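Pre-match ground check, Jillano Park, home fixture (February). Complete before gates open and leave the sheet in the match office.

- [x] Goalposts anchored, nets pegged, no open hooks
- [x] Corner flags upright and flexible
- [ ] Stand barrier, row 6: bolt turning freely, retighten 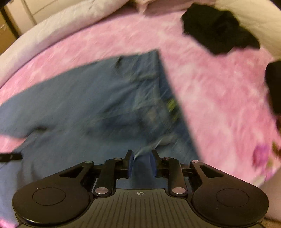 *Hajnalka Tóth*

- [x] Pitch walked end to end. Soft patch at the northern goalmouth, sanded and playable
- [x] Floodlights on at 4 pm, all working
- [x] Stand capacity 3,000, expecting more than 1,000. Two exits unlocked
- [ ] Exit 39 sign not lit. Skirus called
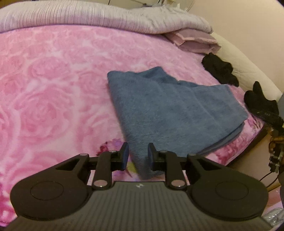
Abdul-Rahman Alhassan: The row 6 bolt was on my sheet for the last home game too. Please close the whole row until it's replaced. Retightening didn't hold.

Agreed, row taped off and stewards told. Defibrillator checked, pads in date. Stretcher moved to the tunnel mouth.

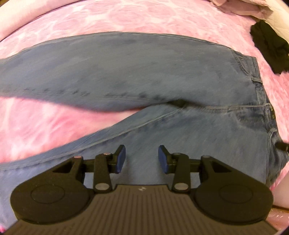

*Jeans on a pink bedspread*

Still open at kickoff: row 6, exit 39 sign.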